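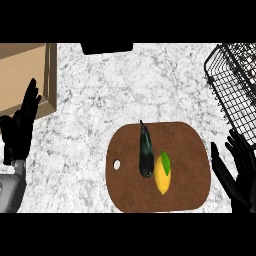
*Render: Terkside sim kitchen, two-arm setup. Credit: Mandel build, my own export.*

**1/** Good evening to everyone still awake and still fond of robots. I promised a few of you the long version of what went wrong with the eggplant task, so get comfortable, I made tea and I intend to ramble.

**2/** The job is simple to say out loud. Pick up the eggplant, put it in the wire basket, leave the lemon alone. Both hands start open, nothing touched yet. We've been training on this kitchen at Terkside since February and I love it more than a person should love a fake countertop.

**3/** Last week I let a batch of 530 runs go overnight, and in the morning the scoreboard was gorgeous. I had breakfast in a very good mood! Then I sat down to watch a handful of replays (always watch your replays, friends) and the mood went away before my toast did.

**4/** In 77 of those runs the right hand closed on the eggplant and just kept closing. The fingers sank into it as if it were pudding, and the checker happily wrote down "grasp OK" because the eggplant did end up in the basket. A real eggplant would have been soup. A real finger joint might have been in worse shape than the eggplant.

**5/** My first guess was the contact settings on the eggplant, so I spent a whole afternoon there, making the skin stiffer, making it less slippery, making it stiffer again. Lovely afternoon, no change at all.

**6/** My second guess was the lemon. It sits so close to the eggplant that the thumb has very little room to get in between them, and I was sure the hand was squeezing harder to make up for a bad angle. I moved the lemon. The hand squeezed exactly as hard as before, and I apologized to the lemon.

**7/** The real trouble was the force limit. Nurereo, the little control layer we use for the hands, reads its limits from a file when it starts up. If a line in that file is missing, it doesn't complain. It fills in zero, and zero in that spot means "no limit." I'd renamed one line while tidying up. Yes, it was me. Hello.

**8/** The left hand had its own line and was perfectly well behaved the whole time, so every quick check I ran on that side came back clean and I trusted it for both. I'm still a bit sore about that one.

**9/** What we've changed: Nurereo now refuses to start if any limit is missing or zero, and it prints which one in big ugly capitals. The checker also looks at peak force during the grasp, and a run that goes over is a fail even if the eggplant lands in the basket like a dream.

**10/** I reran the batch with the fix in, and 4 runs still went over the limit. In all of them the hand catches the board on the way in, so that's a path problem and I'll be at it after the holidays. I've turned the approach speed down by 30 percent in the meantime, and it looks terribly sleepy now.

**11/** We were getting ready to copy that same limits file over to the real arms in the Mihăilă room. Same hands, same file, people standing nearby with coffee. I've been thinking about that a lot more than I've been thinking about the eggplant.

**12/** So if you run anything with motors in it, please go and look at what your software does when a safety setting isn't there. Delete a line on purpose, in sim, and see if it says a word. I'd love to hear what you find, and I'll answer everybody, slowly, with more tea.

*Posted December 26, 2020*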